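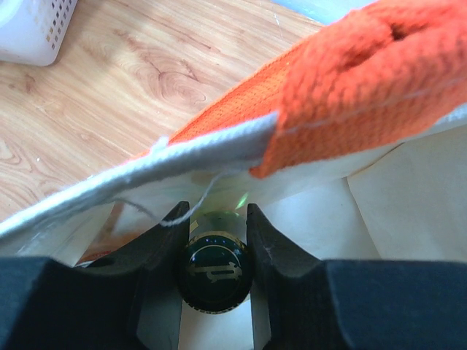
Zekov is a training recipe for bimanual manipulation policies, released in May by the Plomia group along with code, weights and 200 demonstrations. I ran it on our bag-handling task, where two arms share work on a soft tote holding drinks.

The method adds one idea to standard imitation learning: each arm's policy predicts the other arm's next contact before choosing its own action. Moffat, the baseline most labs still use, conditions both arms on a joint state and leaves coordination implicit.

Setup took 2 hours. The Rultura config format is strict about camera naming, and the error messages are poor. Nayeli Barajas reworked our loader in an afternoon and the rest went through without changes. 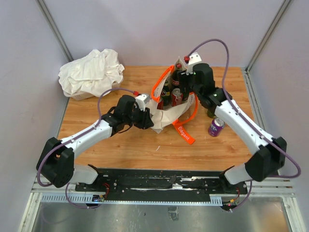
Left gripper at the front edge of the tote, right gripper inside the opening.

Training ran for 1,000 epochs on the supplied settings. Rigid grasps gained little over Moffat. Fabric is where the contact term matters — fewer trials ended with both arms pulling on the same fold.
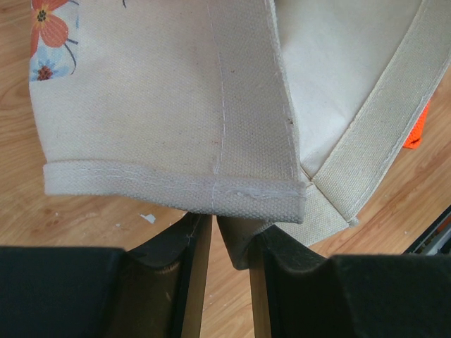
Corners remain the weak point. A folded edge and a strap end present similar local geometry to the wrist view, and the contact head switches between them at low confidence. Raising the confidence threshold helps, at the cost of longer pauses. The paper reports 5 seeds but gives no per-seed results for deformables, an omission the authors should fix.

Recommended for cloth and bag work. For bottles and cans alone, stay with Moffat.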